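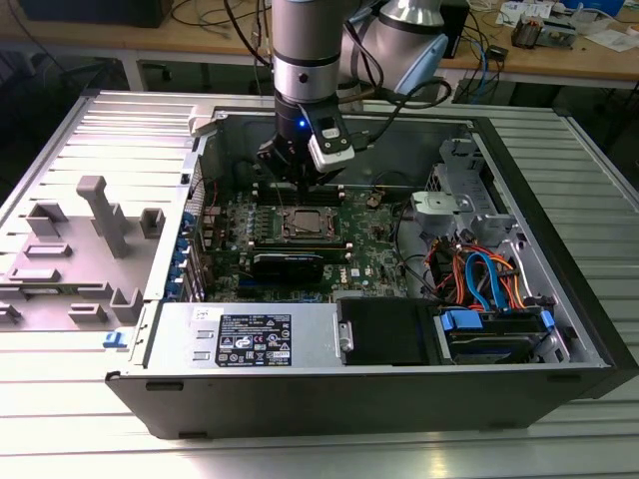
*Roel Van Hecke – Hardware Basics, handout 4: Inside the tower*

Welcome back! Last time we stayed on the outside of the computer, with ports and cables and a lot of crawling under desks. Today the side panel comes off, and I have been looking forward to this one since March.

Lay the tower on its side with the open face up before you touch anything. Everything in these notes assumes that position. You get light into the case, the board is flat in front of you like a map, and a dropped screw stays where you can find it (usually).

## Start with the board

The motherboard is the big green sheet in the middle. Everything else either plugs into it or gets its power from the same supply, so learn to find your way around it first and the rest follows quickly.

Look for the CPU socket. With no processor fitted, you can see the socket itself, the metal retention frame around it and the loading lever at the side. I love teaching from a board with an empty socket, as a working machine hides all of this under a heatsink and you have to take my word for it! Two rules:

- Never touch the inside of the socket. Not with a finger, not with a cloth.
- Work the lever slowly. It has some spring in it, and letting it snap is how things get bent.

The little cylinders and specks crowded around the socket are capacitors and chips. You don't need their names this week.

## Memory slots

With the case lying the way ours does, the memory slots run above the socket, in long parallel lines. They're the friendliest part of the whole machine and the first thing most of you will ever upgrade.

To fit a module:

1. Open the clip or clips at the slot ends. Some boards have one moving clip per slot, some have two.
2. Match the notch in the module to the key in the slot. If they don't line up, turn the module around. If they still don't line up, you have the wrong type of memory.
3. Press straight down on both ends until the clips close.

People press too gently the first time, every single time. Firm and straight is fine. Firm and crooked is the problem – check from above before you push.

## Expansion slots

Below the socket sits the graphics card, the black one with the silver logo strip. It's seated in an expansion slot, and beneath it you'll find another PCIe slot in blue. Follow the row to the left edge and you reach the rear slot covers, with their blue tabs lined up against the back wall. A card has to meet the back wall properly as well as the slot, so look at both places when you seat one.

Did you spot the Dell logo printed on the board, to the right of the card? Get into the habit of reading what's printed inside a machine. Boards are full of clues, and a maker's name or a part number can save you a long evening of guessing.

## Drives and cables

On the right is the silver drive cage with a gray plastic bracket on top. Below that, a bundle of orange and red power wires and two blue SATA cables curve down toward the hard drive bay. Keep the two jobs separate in your head:

- **SATA data** carries the files. Thin, flat-ended connector.
- **SATA power** runs from the supply. Wider connector, same L-shaped key.

Blue shows up again on the two release tabs at the drive bay. Tabs, slot covers, cables... once you start noticing the color it's everywhere, but don't read a code into it. Cable color says nothing about speed.

## Power supply

The silver box along the lower edge, with the black label. Read the label, copy down the ratings, and leave the box closed. We do not open power supplies in this course, even unplugged ones.

## For the bench session

Unplug the machine, hold the power button for a few seconds, and touch bare case metal before you reach in. Then sketch the interior from memory on the back of this sheet, open the case and correct your sketch in a second color. Bring both versions – the wrong ones are the most fun to discuss!

Reading: the Drurell booklet, chapter 11, and the cable pages from Verstraete if you missed handout 3.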